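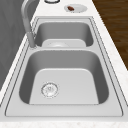 A shallow sink would have been finished by now, the builder says. The depth of the bowls sets the length of the forearm, the forearm sets the load on the shoulder, and the shoulder is the joint that has been rebuilt most often since the project started.

The project is called Hetosham. It is a five-joint arm intended to stand on a kitchen counter, reach into a sink, pick up a plate or a cup, and put it on a rack. It is being built at Nisow, a shared workshop with two long benches, a lathe, a row of printers and a heating system that shuts off at 10 p.m. The builder has a bench there on a monthly rate and works on the arm in the evenings. The control software is written at home.

Most of the motion work so far has been done in simulation, in a model kitchen with a double-basin steel sink, a gooseneck faucet beside the divider, and a plate on the counter past the far bowl. "I wanted the two bowls because the divider is a real problem," the builder says. "A planner that treats a sink as one hole in the counter will drive the elbow through the divider. With two bowls you have to plan an exit, a crossing and an entry, and each of those has its own limits."

The faucet is the other obstacle. It is modeled as a chain of short capsules for collision checks, while the visible mesh is left alone. "The mesh is for the camera. The capsules are for the planner. I used the mesh for both at first and the checks took most of the cycle time." With the capsules in place, a full plan from rest position to the floor of the near bowl takes under a second on a five-year-old laptop.

The steel gave trouble of a different kind. The arm finds objects with a single color camera, and brushed metal reflects enough of the room to confuse it. In the simulator the roughness of the surface can be changed with one number, and the builder now changes it on every run, along with the position and strength of the lights. "On the first version the finish was fixed, and the detector learned the finish. Put it over the sink at home and it reported a cup at the drain, every time. The drain is round and has a rim, so I can see why."

The current detector was trained on 2661 rendered views. Another batch was thrown away after a units error put the counter at the wrong height. The builder keeps the bad batch on a drive and uses it to test the script that now looks for that error.

Hardware has moved more slowly. The shoulder and elbow run on gearmotors from Coppens, bought used, with metal gears and a fair amount of play. The wrist uses smaller servos. Everything reports to a Primanano board mounted in the base, which closes the position loops and passes joint angles back to the laptop over a serial cable. Asked whether the board was a good choice, the builder is brief. "It has enough timers. The documentation for the timers is poor. I would buy it again at the same price."

Play in the shoulder is measured with a dial indicator clamped to the bench. On the first build, the error at the fingertips with the arm stretched out was 9 millimeters, too much for picking a plate up by its edge. A spring that holds the gear train against one side has brought that down. It has also raised the current the motor draws when the arm goes up, and that in turn made the driver run hot. A heat sink was added. A fan was tried and removed.

"The fan pulled in dust from the bandsaw," the builder says. "It was a bad place for a fan."

The upper arm is a square aluminum tube. The forearm was printed, then cut from tube as well after the printed one cracked along a screw line during a drop test. Joint covers are still printed. Cable runs outside the tubes, tied down at each joint with a loop of slack. Running it inside would look cleaner, but a wrist cable has already failed once, and replacing it took ten minutes.

Water is handled by keeping electronics above the rim. Only the last joint and the fingers go into the bowl, and the last joint is driven by a cord from a motor placed higher on the forearm. The cord stretches. It is retensioned with a screw at the start of each session, and the builder writes the turns down in a notebook. "If the number keeps going up I change the cord. I don't have a better method and I'm not looking for one yet."

The fingers are two flat pads with a rubber face. They hold plates well. Cups are lifted from the inside by opening the pads against the wall, a motion that works in the simulator and has been tried on the bench with one enamel mug. Glasses are out of scope for now. Flatware is out of scope completely.

How close are simulation and bench? The builder gives a success rate of 80 percent for plates in simulation, counted from a random start in either bowl, and declines to give a figure for the real arm. "I haven't run enough of them under the same conditions. I change something most nights. A rate over a moving target means nothing." The failures in simulation are mostly at the far bowl, where the arm is near full reach and the wrist has little freedom left. Moving the base toward the divider would help the far bowl, but it would also bring the elbow up against the faucet. A mount that slides along the counter edge has been drawn and priced. It would add a sixth motor and a rail.

The endurance test comes first. It will be about 3000 cycles of the shoulder with a dead weight at the wrist, run at the workshop during opening hours, with the arm behind a polycarbonate sheet. Nisow requires the sheet for anything that moves under its own power. The builder had no objection, and has already cut it.

As for cost, the builder keeps a spreadsheet but stopped adding the small fasteners to it. The motors were the largest item, followed by the camera and the aluminum. Bench rent is on a separate page.

Plans for the spring are modest. The shoulder spring will be replaced with a longer one so that the preload is more even across the travel. The serial link will get a proper checksum. The sink model needs standing water, with a surface that bends the view of whatever is under it, and the builder expects that job to take until May. Until then the arm works on an empty sink.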